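Water softener at Chowdhury House: settings, salt and what to expect from the taps
by Tahsin Gunawardena

The replacement softener went into service in June and has now run long enough for the settings to be left alone. Several residents have asked why the hot water feels different from the cold, why the salt delivery is smaller than it used to be, and whether the kitchen taps are affected. The answers depend on how the unit is piped, so I will start there.

The building takes its supply from the Lekeck main on the north side. The water comes from wells and arrives at 14 grains per gallon of hardness, nearly all of it calcium. On the usual scale anything over 10.5 is classed as very hard. It is safe to drink. The trouble is that calcium carbonate becomes less soluble as water heats up, so it comes out of solution wherever the water is hottest: on heating elements, in the heat exchanger, inside mixing valves and in the last few inches of pipe before a shower head. When the old heater was opened, the lower element was buried in loose scale up to the terminal block. The cold pipes removed at the same time had a thin, even film and nothing more.

For this reason the softener is fitted only on the line that feeds the water heater. The cold taps, the outdoor hose connections and the boiler fill line are all upstream of it and carry untreated water. The old unit treated everything, including the water used on the garden beds, and used salt to match.

How the unit works

The tank holds resin beads loaded with sodium. As hard water passes through, calcium and magnesium stick to the beads and sodium goes into the water in exchange. After a certain volume the beads have little sodium left to give up, and the unit must regenerate. It does this by backwashing the bed, drawing brine slowly down through it, rinsing, and refilling the brine tank for the next cycle. The whole sequence takes place at 2 a.m., during which the bypass port stays open and the heater is fed with hard water. Anyone running a dishwasher at that hour will get hard water on the hot side for that load.

The old control head ran on a clock and regenerated every other night whatever the demand. The Rutden head has a turbine meter in the outlet and regenerates on volume. It is set to 1,000 gallons between cycles, less a reserve of 150 gallons. When the reserve is reached, the head waits until the next 2 a.m. to start. If the reserve also runs out before then, which can happen on a weekend with guests in several apartments, the heater gets hard water for a few hours. No harm comes of this, and nothing needs to be reset.

At our hardness, 1,000 gallons puts 14,000 grains on the resin. The bed can take more, but the last part of its capacity is expensive in salt. A resin bed run to exhaustion needs a heavy dose of brine to bring it back, and much of that brine goes straight down the drain. Stopping early and using a light dose removes more hardness per pound of salt. The installer's original setting was the heavy one. I changed it on the second visit and the hardness at the outlet has stayed under one grain.

Salt

Use evaporated pellets only. The bags in the basement are Wesa pellets in the plain sack. Rock salt is cheaper but leaves clay and grit in the bottom of the tank, and that material ends up in the injector, a plastic nozzle with a very small bore. A blocked injector gives the same symptoms as an empty tank: the unit goes through all its steps, no brine is drawn, and the water stays hard.

Please keep the tank between one-third and two-thirds full. There is no advantage in filling it to the lid. In a humid basement, a full tank tends to form a bridge, a hard crust with an empty space under it. The salt looks level from above while the water below is not touching any of it. To check, push the broom handle down through the pellets - gently, as the brine well is plastic and runs down one side. If the handle stops partway and then drops, there was a bridge. Break it up and leave the pieces in the tank.

Standing water should be visible only when the salt is low. Water over the top of the pellets means the refill valve or the float needs attention. In that case turn the bypass handle to the horizontal position and leave a note on the clipboard.

Drinking water and sodium

Cold water at every kitchen and bathroom tap is unsoftened and has no added sodium. Hot water does have added sodium. The amount is modest, but anyone on a restricted diet should fill pans and kettles from the cold side. This is good practice in any case, as water that has been standing in a heater picks up metal from the tank and fittings.

Kettles and coffee makers filled from the cold tap will continue to scale. White vinegar and water in equal parts, heated and left for half an hour, will remove it. Citric acid powder does the same job with less smell. Do not use either on natural stone counters, and do not mix them with bleach.

Film on cups and plates

Dishwashers connected to the hot line now receive soft water and need less detergent. Start with half the previous amount. Too much detergent in soft water can etch glass, and the resulting haze cannot be removed. A simple test tells the two kinds of cloudiness apart: wipe the surface with vinegar. Mineral film clears at once. Etching does not change. Plastic and glazed pieces rarely etch, but they will show a mineral film after hand washing if they are rinsed under the cold tap and left to air dry. Drying them with a towel is enough.

Machines connected to the cold line and heating their own water are unaffected by the softener. The built-in softener on those models, if there is one, should stay on and be set for 14 grains. Dissolved solids in the supply measured 600 parts per million, so a few spots are to be expected on dark items even with the setting correct.

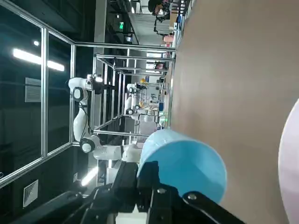 Test strips are in the top drawer of the basement bench. Dip for one second, shake off the excess and read the color against the chart on the tub. If a sample from the hot tap reads above three grains on two days running, write the reading and the time on the clipboard. I check it every Wednesday.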